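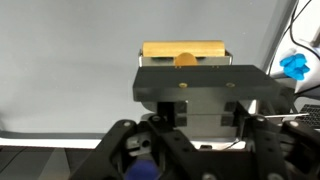 A good word for the shallow tray

12/13/24 | By Celina Walczak
4 min read

Those of you who come to the Trirkwood table in the winter months will know that I have been going on about trays for a long while, and I am afraid I am about to go on about them again, with the kettle beside me and nobody here to change the subject.

It began in July, when Iwona Jabłońska and I finally turned out the long cupboard. We had 162 odd pieces in there, all written down by Iwona in her lovely round hand, and a good many of them were lying at the bottom of deep boxes where they had been since we moved to Fenville. Rollers, domes, pegs, blocks with the screws still in, half a set of something that Gerrit insists was a puzzle. Deep boxes are marvellous for carrying things from one building to another and dreadful for living with. You put your hand in for a peg and come out with a scratched knuckle and a bit of string!

So we have gone over to trays. The plain silver metal ones, shallow enough that you can see what you've got without stirring. The yellow roller lives in one now, lying on its side, with the little yellow dome close by, and I can't tell you how pleased I am each time I catch sight of that warm colour against the metal. It used to be that the yellow pieces were the first to be asked for and the last to be found. Maja Olszewski's class wanted them for their shapes afternoon and we had the whole cupboard out on the floor before tea.

A few things we have learned along the way, in no special order. Anything round wants to be laid along the tray and not across it, and it helps if the ends are flat, as they are on our roller. Small pieces go in with a bigger one of the same colour, so that the eye is led to them (Hubert Marciniak's idea, and he has been very modest about it, for Hubert). We did try sorting by shape, which looked splendid for one morning, but the children remember "the yellow things" far better than they remember "the cylinders", and to be fair so do I.

The dark grey block with the two brass screws has caused more conversation than anything else we own. It is a bit worn on top, and Gerrit Michiels would like to rub it down and give it a coat of something. I would rather he didn't. I like a thing to show that it has been picked up a great many times, and the brass looks very well against the dark just as it is. We have agreed to leave it alone until the spring, when I expect we shall have the same talk all over again – he has already bought the sandpaper.

If you have borrowed any pieces over the autumn, do please look in your bags and coat pockets before the holidays. We are still missing 2 of the green pegs and the lid of the Makowska tin, and Iwona won't rest until her list comes out right. Bring them to the side door, or give them to Maja if you see her first. Nobody will be cross.

We could also do with more trays. Four would see us through the rest of the cupboard, and they needn't match. An old baking tray is perfectly good so long as it sits flat and has a bit of a lip all the way round, and a dent or two won't trouble us. Give it a wash first, if you would be so kind, as the last one arrived with a fair amount of flapjack.

Next time I hope to write about labels, on which Hubert and I do not see eye to eye at all.

You are receiving this newsletter because you signed up at the Trirkwood table. To stop receiving it, use the unsubscribe link in your email.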